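7.4 Störung: Greifer schließt verzögert oder gar nicht

Gilt für Handgreifer Nundelow mit Steuerbox Lostier, Stand 2025-02-26. Die Fehlermeldung lautet E-58 (Sollposition nicht erreicht). Sie erscheint je Greifer getrennt und unterbricht die laufende Aufzeichnung.

VORSICHT – Quetschgefahr. Nach E-58 bleibt der Antrieb unter Spannung und kann ohne Vorwarnung nachlaufen. Nicht zwischen die Finger fassen, solange die Steuerbox eingeschaltet ist.

Häufigste Ursache ist Zug am Anschlusskabel. Beim Arbeiten mit beiden Händen, etwa beim Entnehmen kleiner Teile aus einem Behälter, wandert das Kabel mit jeder Bewegung über die Tischfläche.

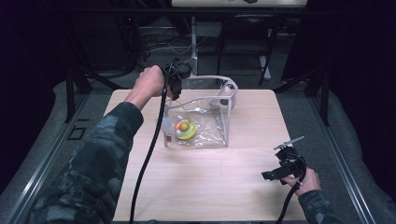 Abb. 7-3: Beidhändiges Arbeiten am Kunststoffbehälter, Kabelführung zur vorderen Tischkante

Vorgehen bei E-58:

1. Greifer vom Behälter wegführen und mit freien Fingern ablegen.
2. Steuerbox am Hauptschalter ausschalten. 2 Minuten warten.
3. Kabel auf ganzer Länge von Hand abfahren. Knicke, Quetschstellen und Schlaufen um Profilschienen beseitigen.
4. Stecker am Greifer abziehen, Kontakte prüfen, wieder aufstecken und verriegeln.
5. Steuerbox einschalten. Der Referenzlauf startet selbsttätig.

Hinweis: Nach dem Referenzlauf muss der Istwert bei geöffneten Fingern 3.208 Inkremente betragen. Bei Abweichung Schritte 2 bis 5 einmal wiederholen.

Bleibt die Meldung bestehen, Finger und Beläge kontrollieren. Dazu den Greifer mit weit geöffneten Fingern über die freie Tischfläche halten und das Bild der Greiferkamera in voller Größe aufrufen.
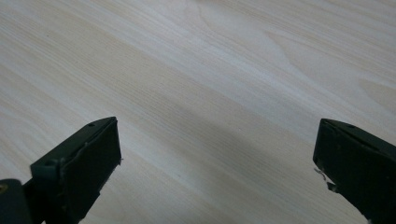 6. Innenflächen beider Finger auf abstehende Fasern, Risse und gelöste Kanten prüfen. Fasern nicht abreißen – der Belag kann sich dabei weiter ablösen. Bei ausgeschalteter Steuerbox bündig abschneiden.
7. Helle Scheuerstellen an den Fingerkanten sind zulässig, solange der Belag selbst nicht beschädigt ist.
8. Beschädigte Beläge immer paarweise tauschen (Belagsatz Baloch). Danach Referenzlauf wiederholen.

Beläge spätestens nach 400 Betriebsstunden ersetzen. Tritt E-58 auch mit neuen Belägen auf, Greifer außer Betrieb nehmen, kennzeichnen und mit Fehlerprotokoll an den Service Ralbridge senden. Das Gehäuse nicht öffnen.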